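Teaching by Squeezing: An Afternoon with Thắng Nghiêm

I had been promised robots, so I was a little thrown when Thắng Nghiêm opened the door at Salitz and walked me past a row of ordinary desks covered in ordinary stuff. Mugs, tissues, toys, snack packaging. It looked like my sister's apartment!

"Everybody asks where the arms are," he said. "The arms are in the other room. The arms are the boring part, come on."

Nghiêm has been showing machines how to do things for most of his working life. He started at Van Loon, a packaging company, where the showing was done with a joystick and a lot of swearing. You sat behind a pane of plexiglass, you looked at a screen, and you drove the arm toward a carton of bottle caps one axis at a time. He says he still dreams about it.

"There was this half-second delay. Not even half, but you felt it. You'd push, and nothing, and so you'd push more, and then both pushes would show up together and the carton would be on the floor. My first good demonstration took me a whole shift. One carton, one shelf!"

I asked him what made it good, and he laughed and said it was good because it ended.

After Van Loon he spent a few years at Fokell, where they had a fancier setup. It was the kind with a small copy of the arm that you hold and move, and the big arm across the room follows along. He loved it. He also had a sore shoulder the entire time. The small arm had weight to it and he was tall for the chair, and the chair was bolted down (I never did find out why it was bolted down, we got sidetracked talking about shoulders).

What he does now is simpler to look at. You pick up a pair of grippers by their handles, one in each hand, and you just do the chore. Close your hand and the jaws close. The camera on the gripper sees what the jaws see, and later on somebody trains a policy on that. There's no arm anywhere near you while it's happening.

"My mother did it," he told me. "She visited in October, and I gave her the handles, and she tidied the desk, because that's what she was going to do anyway. Very good data. Very fast hands. She did complain about the dust."

He let me have a go too. The handle sits upright in your fist and after a minute or so you stop thinking about it, and then you start thinking about it again because you've tried to scratch your nose.
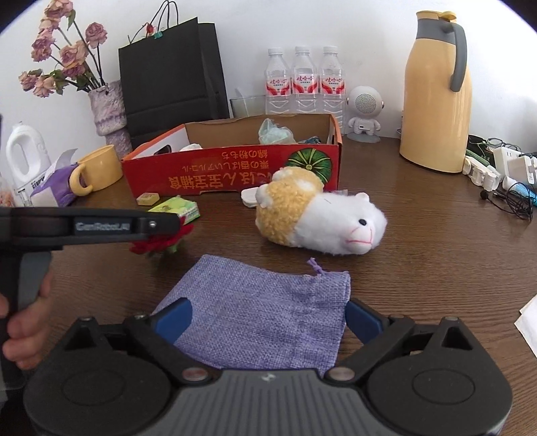 Soft things are the hard part, he says. I would have guessed the opposite. A hard block has one shape, and once you've shown a machine a few decent ways to pick it up, you're getting somewhere. A cloth bag has a new shape every time you put it down. Same with a stuffed animal, same with a fake flower, where the leaves go one way and the stem goes another and the whole thing rolls if you press on the wrong bit.

"People come in and they want to do it cleanly," he said. "They line up, they go straight down, they grab, they lift. Beautiful. Then I ask them to do it badly."

Badly?

"Miss it a little. Nudge it. Come in at a dumb angle and then fix it. If the robot has only seen perfect, then the first time it's a finger's width off, it has no idea what to do with itself. It just stands there closing on air. At Fokell we threw all the fumbles out! I was the one who threw them out. I think about those files a lot."

His current project is called Foner, and it's a set of household tidying tasks done by hand. When I visited they were at 1,393 recorded demonstrations, and he knew the number without looking it up. The person who has done the most of them works mornings only and likes to listen to radio plays. Nghiêm himself can do 26 in a sitting before he gets sloppy, and he means the wrong kind of sloppy, where you start rushing and every one comes out the same.

"You get a groove. Your hand wants the groove. So I move the things around, or I switch hands, or I go get a coffee."

I wanted to know whether two hands were twice as hard as one, which I thought was a pretty smart question. He made a face. Some tasks are easier with two, he said, since one hand can hold a thing still while the other one works on it, and people do that without being told. The trouble comes when he asks them how they did it. They can't say. He once had a retired schoolteacher fold a towel 60 times and she gave him a different explanation at every break, all of them wrong when he played the recordings back.

"That's why I like showing over telling. If I had to write down how to open a drawstring bag, I'd be here until I was 66."

We did get to the other room eventually. There were two arms in there and one of them was switched off. The other was working on a cup, and it went toward the handle, stopped, backed up a bit, and came in again from the side. I said it looked nervous. Nghiêm leaned in and watched it with his arms folded.

"No, no, that's me," he said. "That little back-up thing. I do that when I park."

I asked if he would ever go back to the joystick. He said there are jobs where you have to, where a person can't stand next to the thing being handled, and that the delays have gotten a lot better since his Van Loon days. He'd do it for the right job. He'd want to see the chair first.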